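April 1, 2019

Well, diary, I promised myself I would write down how the money part is going, and I have been putting it off because the money part is the part I like least. But the kettle is on and the house is quiet, so let's get to it.

We have 800 dollars left until December. That has to cover everything for the arm: motors, filament, clamps, cable, the lamp bulbs I keep forgetting. Milagros wrote the number on the back of an envelope and slid it across to me at lunch without a word, and I knew right away she had already decided what she wanted and was waiting for me to catch up (she is usually right, which makes it harder to argue with her, and I do like to argue a little). 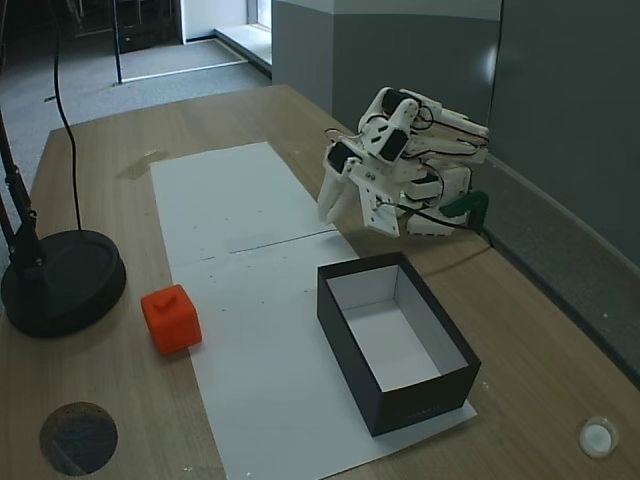
What she wants is spare servos, a whole drawer of them. Her thinking is that every time one goes, we lose days waiting on the mail, and we could have bought the thing back in the winter when Gernimska had them on sale. I can't say she's wrong. I still have the old order confirmation in my inbox and it stings to look at the price! Today theirs are 30 dollars each for the size we use, and Vemport is a bit cheaper but charges you for shipping no matter how much you order, so on a small order it comes out the same. I went back and forth between the two pages so many times this morning that my coffee went cold.

My own wish is for something much duller. I'd like a second gripper, all printed and wired and ready, so that we can swap the whole thing and fix the first one in peace over a weekend. The plastic costs next to nothing. It's the motors and the hours, and I suppose the hours are mine, so they're free, or that's how they get treated in every budget I have ever written. 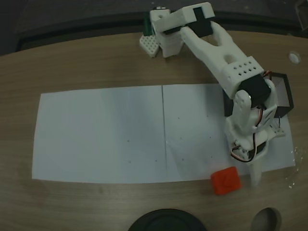 The arm down by the red cube, with the black-rimmed box behind it.

Soledad Cáceres called in the afternoon and I told her all of this, probably at more length than she wanted. She looked after equipment at Noguchi for years and has bought more of it than I ever will, and she asked me which part I would be most upset to lose the day before a visit. I said the elbow motor before I'd even thought about it. So then she said, fine, buy 2 of those and stop reading catalogs. I love her for this. I did keep reading catalogs, but only until supper.

The other thing is the table. Milagros Henríquez, full name because she is being formal about it, has sent me a proper written request for a bigger one from Ollham. I like the one we have. I like the grain of it, and I know where everything goes on it by now, and a new table would eat some 4 months of the small stuff we buy without thinking. I wrote back "next year" and then felt mean, and added a smiley face.
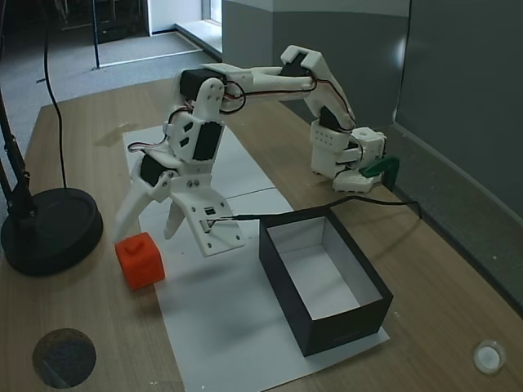
Gripper open over the paper, cube and box underneath.

So where I've landed tonight, subject to a good sleep: the elbow motors from Gernimska, a roll of white filament, and whatever it takes to get the second gripper going. The drawer of spares can fill up slowly, one at a time, when there's a sale. I'll show Milagros the list in the morning and let her cross things out. I still need to find out whether the shipping goes on our line or on the general one, and I must remember to ask for the receipt on paper this time.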